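Besuch bei Adamczyk: Regeln für den Roboterarm in der Küche

Ein Bericht vom Tag der offenen Tür 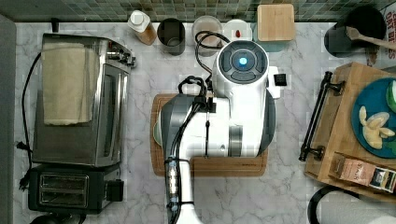

Die Firma Adamczyk entwickelt Abläufe für Roboterarme, die in Wohnküchen und kleinen Teeküchen arbeiten sollen. Einmal im Jahr öffnet sie ihre Räume für Fachpublikum. In diesem Jahr stand das Programm unter der Überschrift „Sicher arbeiten neben dem Arm“. Ich war für unseren Arbeitskreis dort und fasse zusammen, was für unsere Mitglieder von Interesse sein könnte.

Begrüßt wurden wir von Dirk Stüber, der die Versuchsküchen leitet. Er verteilte zuerst die Hausordnung, zwei Seiten, und ließ sie uns lesen, bevor wir weitergingen. Lose Halstücher und Umhängebänder mussten abgelegt werden. Die Besucherausweise wurden angeklippt.

Normen und was sie offen lassen

Den Vortrag am Vormittag hielt Shanthi Ranasinghe. Grundlage für den Betrieb von Industrierobotern ist die EN ISO 10218, für das Arbeiten ohne Schutzzaun kommt die technische Spezifikation ISO/TS 15066 hinzu. Dort stehen Grenzwerte für Kraft und Druck, nach Körperregionen getrennt. Ranasinghe wies darauf hin, dass immer die gesamte Anwendung beurteilt werden muss. Ein Arm, der für die Zusammenarbeit mit Menschen ausgelegt ist, bleibt das nur, solange auch Greifer, Werkstück und Umgebung dazu passen. Mit einem Messer im Greifer ist die Beurteilung neu zu machen, mit einem Topf heißem Wasser ebenfalls.

Für Küchen hat Adamczyk daraus ein eigenes Regelwerk abgeleitet, das intern Claritz heißt. Es gilt in allen Versuchsküchen und bei den Pilotkunden. Einige Punkte habe ich mitgeschrieben:

Vor jedem Lauf wird die Arbeitsfläche anhand einer Liste freigegeben. Was darauf stehen darf, ist für jede Aufgabe einzeln festgelegt.

Kabel am Arm werden so befestigt, dass sie in keiner Stellung spannen und keine Schlaufe bilden, in die eine Hand geraten kann. Geprüft wird über den ganzen Bewegungsbereich, bei verringerter Geschwindigkeit.

Netzkabel von Küchengeräten liegen außerhalb des Fahrwegs. Geräte, die für die Aufgabe nicht gebraucht werden, sind ausgesteckt.

Textilien und Verpackungen gehören nicht auf Geräte, die heiß werden können. Das gilt auch in den Pausen.

Flächen mit Lebensmittelkontakt werden getrennt vom Arm gereinigt. Für den Greifer gibt es einen eigenen Reinigungsplan mit Unterschrift.

Der Not-Halt muss von jedem Arbeitsplatz aus mit einem Griff erreichbar sein.

Der Punkt mit den Kabeln führte zu der längsten Diskussion des Tages. Tania Begum von der Firma Binier, die Greifer liefert, hält außen geführte Leitungen in Küchen für vertretbar, wenn die Befestigungen regelmäßig kontrolliert werden. Ein Teilnehmer aus der Gastronomie sah das anders und verwies auf die Reinigung. Eine Einigung gab es nicht. Stüber sagte zu, den Punkt in der nächsten Fassung ausführlicher zu behandeln, die im Januar erscheinen soll.

Rundgang

Nach der Mittagspause ging es in drei Gruppen durch das Haus. In der ersten Station zeigte Chaminda Abeysekara die Druckmessung. Dabei fährt der Arm gegen einen Sensor mit Feder und Dämpfungsauflage, und das Ergebnis wird mit dem Grenzwert für die jeweilige Körperregion verglichen. Für eine neue Aufgabe werden 200 Messungen verlangt. Wird der Greifer getauscht, beginnt die Reihe von vorn. Das kostet Zeit, und Abeysekara räumte ein, dass Pilotkunden sich darüber beschweren.

An der zweiten Station ging es um die Dokumentation. Im Programm Ornov werden Störungen und Beinahe-Unfälle erfasst. Bisher liegen 700 Einträge vor. Die meisten betreffen nach Angaben des Hauses verrutschte Gegenstände und Tücher, die nach dem Freigeben der Fläche wieder abgelegt wurden. Jeder Eintrag wird von einer zweiten Person gegengelesen. Namen werden nicht gespeichert, was nach Ansicht von Sunil Haque, der die Schulungen betreut, die Meldebereitschaft deutlich verbessert hat.

Haque erläuterte auch die Einweisung. Wer in einer Versuchsküche arbeitet, wird vorher einen halben Tag geschult und einmal jährlich nachgeschult. Gäste dürfen den Arm nicht bedienen. Die Frage, wie eine solche Einweisung in Privathaushalten aussehen soll, blieb offen.

Die Foliensätze der Vorträge können bei Adamczyk angefordert werden. Das Regelwerk selbst wird nur an Pilotkunden abgegeben, eine gekürzte Fassung liegt in unserer Geschäftsstelle zur Einsicht aus.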